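Chapter 3
Cleansing and the Skin Barrier

Objectives
After reading this chapter you should be able to:
Name the main parts of the outer skin layer and say what each one does.
Explain how a surfactant lifts oil from the skin.
Choose a cleanser type for dry, oily and mixed skin.
Recognize the early signs of over-cleansing in a client.

Key terms
barrier, corneocyte, emulsion, lipid, micelle, pH, sebum, surfactant, tightness

Opening case
Birdie Obi had been working at the Redwood salon for one winter when a regular client, a swimmer, came in with red, flaky cheeks. The client washed her face four times a day: when she got up, after the pool, after work and before bed. She used a foaming gel each time and followed it with an alcohol toner. Her skin felt tight within minutes of washing, and she took the tightness to mean that her skin was clean.

Obi did not sell her a richer cream. She asked her to stop the toner, to rinse with lukewarm water in the morning, and to use a mild lotion cleanser after the pool and at night. By the end of March the flaking had stopped. The redness took longer. Keep this case in mind as you read, and return to it when you reach the review questions.

3.1 What cleansing is for
Skin collects material through the day. Some of it comes from the body itself: sweat, sebum and dead cells. Some comes from outside, such as dust, smoke, makeup and sunscreen. Water alone removes sweat and loose dust. It does not remove oil well, and many sunscreens are made to resist it.

A cleanser has to loosen this material so it can be rinsed or wiped away. It should do so without taking too much of the skin's own oil along with it. All the products in this chapter are attempts to balance those two jobs, and no single product suits every client.

3.2 The outer layer
The outermost part of the skin is made of flat, dead cells called corneocytes. They are held in a mix of lipids, often compared to bricks set in mortar. The cells hold water. The lipids slow its escape and help keep irritants out. Together they make up what this book calls the barrier.

The surface of healthy skin is slightly acidic. Traditional bar soap is alkaline, and after washing with it the surface may need some hours to return to its usual pH. During that time the skin can feel rough or tight. People with dry skin tend to notice this more than people with oily skin.

3.3 Surfactants
A surfactant molecule has one end that is drawn to water and one end that is drawn to oil. When enough of these molecules are present in water, they gather into small balls called micelles, with the oil-loving ends facing inward. Oil from the skin is trapped inside and carried off in the rinse.

Foam is a poor guide to strength. Some mild surfactants foam heavily, and some harsh ones hardly foam at all. Clients often ask for "something that lathers," and you should be ready to explain this point in simple words.

Cleanser types are covered one at a time in Sections 3.4 to 3.7. Section 3.8, written with Vasanthi Herath, deals with contact time, water temperature and the use of cloths and brushes.
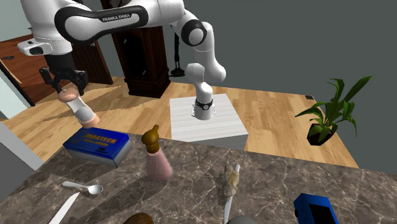
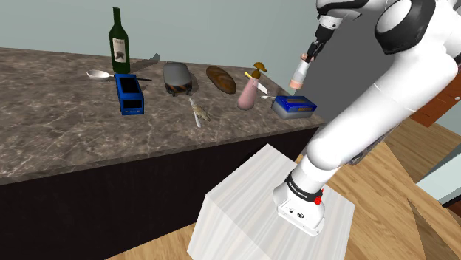 Figure 3.1 Robot arm holding a cylindrical object, two computer-rendered views.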